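How to lay a scale plank floor in a dollhouse room

A strip wood floor is one of the easier upgrades to a kit house, and it hides the printed or bare plywood floor that most kits come with. I used this method in the front parlor of my Endlow house, which is 1:12 scale, and later in the two upstairs bedrooms. It works in smaller scales too if you use narrower strips.

What you need

Basswood or walnut strips, 1/32 inch thick and 3/8 inch wide
Heavy paper or thin card for the template
Tacky glue or wood glue
A steel ruler and a craft knife with fresh blades
Sandpaper in 150 and 220 grit
Stain, and a satin finish
A soft pencil
Wax paper and something flat and heavy

I buy strips from Bogale in bags of 100. One bag did the parlor with a handful left over. Buy more than you think you need, as a few strips in every bag are warped or fuzzy along one edge.

Make the template

Cut a piece of heavy paper a little larger than the room. Lay it in place and crease it firmly into the corners and around any chimney breast or stair opening. Take it out, cut along the creases, and put it back to check. Kit rooms are rarely square. My parlor is nearly 1/8 inch wider at the front than at the back, and I would have had an ugly gap if I had trusted the measurements on the plan.

Copy the template onto card. The planks get glued to this card outside the house. If you have wires running under the floor, you can lift the whole thing out later.

Sort and stain the strips

Sand one face of each strip lightly with 150 grit, going with the grain. Wipe off the dust. Stain before gluing, because any glue that gets on bare wood will block the stain and leave a pale spot. Wipe the stain on with a rag and wipe it off after a minute or so. I split the bag into three piles and leave the stain on each pile for a slightly different time, which gives some variation once the piles are mixed. Stain both faces of each strip to cut down on curling, and let everything dry overnight. 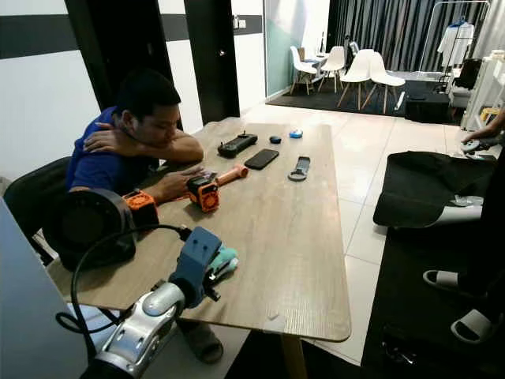
Head down at the long table, one hand on the orange and black box.

Cut and edge the planks

Real floorboards come in different lengths. Cut your strips to a mix of sizes between 4 and 8 inches. For the joint lines, stack a dozen planks on edge and run the side of a soft pencil down one long edge and across one end. The graphite shows as a thin dark line when the planks are pushed together. Do this after staining, or it will smear.

Glue them down

Start along the front edge of the card, where the floor will be seen most. Spread a thin layer of glue over a band two or three planks wide and set the first row in place. Keep it straight with the steel ruler. Stagger the end joints by at least an inch from one row to the next, and avoid a regular stair-step pattern. Let the planks hang over the card at the sides - you will trim them later.

After every few rows, press everything flat with your palm and wipe off any glue that squeezes up. When the card is covered, lay wax paper over it, put a board on top, and weight it overnight. I use two old phone books.

Trim and finish

Turn the floor over and trim the overhang against the edge of the card with several light passes. Test the fit in the room. If it binds, sand the tight edge a little at a time.

Go over the surface once with 220 grit, very lightly, so you don't cut through the stain. Brush on a thin coat of satin finish, let it dry, sand lightly again, and add a second coat. Gloss looks wrong at this scale.

Fit the floor into the room and hold it with a few small pieces of double-sided tape. Baseboards go on last and cover the gap at the walls. For the bedrooms I used the plain Clovach molding, painted before cutting, with the corners mitered and the nicks touched up once it was in.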